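New sorting tables come into use at Denen parts store

The parts store in Denen has a new work corner since January. The old benches, which had served for many years, were taken out, and light wooden tables stand in their place. Dark flooring was put down at the same time, because the former tiles were cold for the feet and very loud when something fell.

The store lends and repairs small household parts for people in the district. Each month it receives 600 donated pieces, from door handles to tap fittings, and all of them must be looked at before they go on the shelves. Until last year this was done on the floor of the delivery room.

"We were always bending down, and in the evening everybody had a sore back," said Gisela Petersen, who manages the store. "Now the bin stands on the table and the work comes to our height."
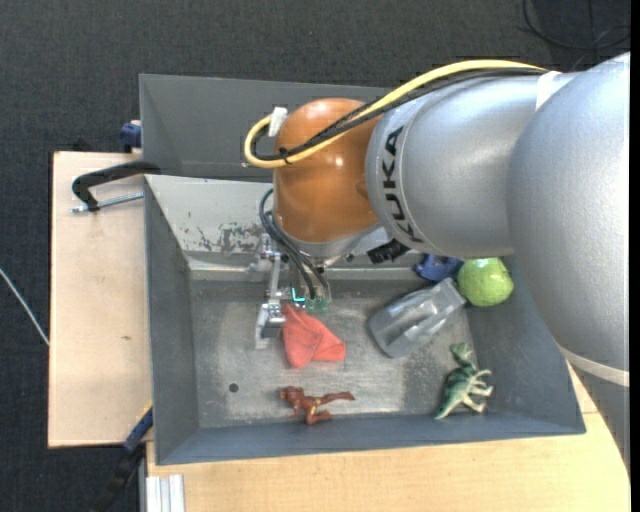 The metal bins were bought second-hand from the firm Heitmann, which closed one of its halls in the autumn. They have sloping walls, so that the small pieces slide down to the middle and do not stay in the corners. The bottoms are already worn, but Ms Petersen said that this does not disturb the work, and new bins would have cost too much for the store.

The tables were made by the joinery Zandano. They were delivered in 13 parts and put together in one morning. Melina Psarras, who planned the corner, wished first for a darker wood, but small screws are easier to find on a light surface.

The store will stay open during the remaining changes. Still missing are better lamps and eight shelves for the back wall, which are ordered and should arrive before spring. People who bring parts are asked to use the side entrance and to put not more than 100 pieces in one delivery. Very oily parts should be wiped before they are handed over.

Donations are taken in the mornings until 11.30. The café Bratoletti next door accepts small boxes in the afternoon, when the store is closed.

Last updated: 16:40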